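Grever Brake Fluid Pressure Bleeder, 4 L

Workshop equipment > Brake service > Bleeders and adapters

The Grever 4 L pressure bleeder is a one-person unit for flushing and bleeding hydraulic brake and clutch circuits on passenger vehicles and light trucks. It feeds fresh fluid to the master cylinder reservoir at a constant regulated pressure while the technician opens each caliper or wheel cylinder in turn. The pedal is not used during the procedure.

Air and fluid are held on opposite sides of a rubber diaphragm. Compressed air does not contact the fluid, so moisture and aeration are kept out of the circuit. The air side is charged from a shop line through a standard quick-connect fitting and then disconnected. A full charge will normally complete one vehicle without topping up.

Supplied with the unit
Bleeder tank with carry handle and rubber feet
Feed hose with swivel end and shut-off valve
Threaded reservoir cap adapter, European pattern
Waste bottle with magnetic hanger
Operating sheet in English and French

Other adapters are sold separately. The Itero adapter set covers most Asian and North American reservoirs, including the three-tab bayonet type. Check the cap pattern before ordering, as adapters that have been pressurized cannot be returned.

Small items ordered with the unit, such as bleed screw caps and hose seals, go into the same carton. 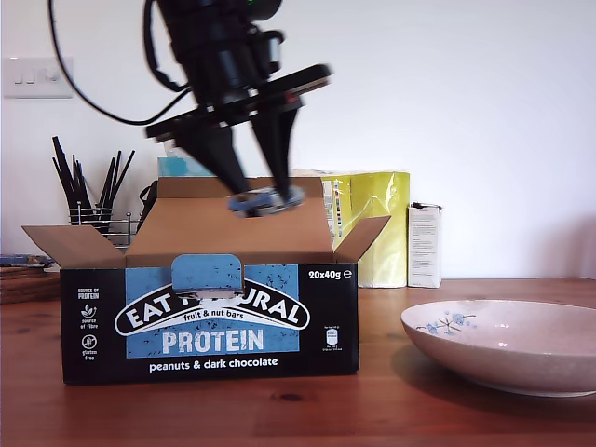

Blue-wrapped snack bar in the gripper, above a cardboard box.

Specifications
Fluid capacity: 4 L
Maximum air charge: 80 psi
Feed hose length: 5 m
Tank: powder-coated steel
Diaphragm: EPDM
Compatible fluids: DOT 3, DOT 4, DOT 5.1
Not compatible: mineral oil, DOT 5 silicone

Working pressure at the reservoir is set by the regulator on the outlet side. Follow the vehicle manufacturer's figure. Where none is published, begin at the lowest regulator setting and increase only until a steady flow is seen at the bleed screw. Plastic reservoirs can split if over-pressurized, and older reservoirs should be inspected for cracks around the neck before the adapter is fitted.

Vehicles with ABS or electronic brake control may need the modulator valves cycled with a scan tool. The bleeder supplies fluid during this step but does not replace it.

Maintenance
Drain the fluid side at the end of the working week. Release the air charge before opening the filler plug. Replace the diaphragm after 50 tank fills, or sooner if fluid appears at the air valve. The Kovalchuk service kit contains a diaphragm, two hose seals and a filler plug gasket. Do not use petroleum-based cleaner on any rubber part.

Ordering and shipping
Units ship from the Warkton warehouse. Orders received before noon on Wednesday leave the same week. The tank is shipped empty and without an air charge. Brake fluid is packed separately and travels by ground only.

Warranty covers defects in the tank, regulator and hose. Diaphragms and seals are wear items and are excluded. Keep the packing slip, as the serial number printed on it is required for all claims.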